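Curnden Table Games Club: the gallery

Welcome to our gallery page! We've been meeting at the Breltmont rooms for long enough now that the cupboard won't shut, and I keep being asked what on earth we do in there every month. So I've finally put some of it down. We play little games of skill, the sort you can set up on a tabletop with next to nothing, and we spend at least as long inventing them as playing them. Balancing games, flicking games, stacking games, games with sticks. If it rolls off the table at the worst possible moment, we probably love it.

The page covers the spring programme up to May. I've kept the notes short, and where a game has rules I've put them in, because people do write and ask (please carry on doing that, I enjoy every letter).

## Spools and sticks

My favourite family of games by a mile. You need a white board, a few small red pieces, some thin wooden sticks and something heavy and round to play on. The white board makes such a difference! We used to play straight on the table and the sticks simply vanished against the wood, and there was a lot of crawling about under chairs. Red on white you can follow from the far end of the room.

The basic game is called Rekomska, after the house where Rebecca Rinaldi first taught it to us over a very long lunch. One red piece starts on the board and another on the disc, and the stick is yours to use however you can. There are 11 opening positions in her notebook and we've tried every one. Number four is wicked.
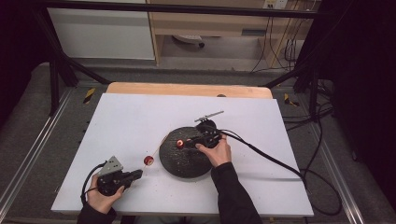 *One red piece up on the dark disc, one down on the white board, and the stick in between.*

I love how the red sits against that dark, speckly surface. The roughness matters for play as well: on our old smooth disc a piece would skate off at the slightest nudge, and with a bit of grain you can be much bolder. Rebecca still prefers the smooth one and says the rest of us have gone soft.

House rules, for anyone who'd like to try it at home:

- Fingers stay off the red pieces once play has started.
- A piece that leaves the board goes back to where it began.
- Sticks may be swapped between turns, never during one.
- Sneezes are forgiven. Once.

A full match is played to 30 points and can fill a whole evening if both sides are cautious. The club record stands at 349 points over a season, held by Rebecca, who'd be the first to tell you so!

## Making your own set

Kitchen skewers are perfectly good for the sticks (snip the points off first if children are playing). For the small pieces, look for short wooden beads or empty thread spools and paint them red, two thin coats. The disc wants weight more than anything, so that it stays put when somebody leans on the table. The Cirillo variation uses two discs and a longer stick. It's harder, and it's glorious when it comes off.

Spare rule sheets are in the blue folder by the door. We printed 2000 of them in a fit of optimism, so do take a handful for your friends.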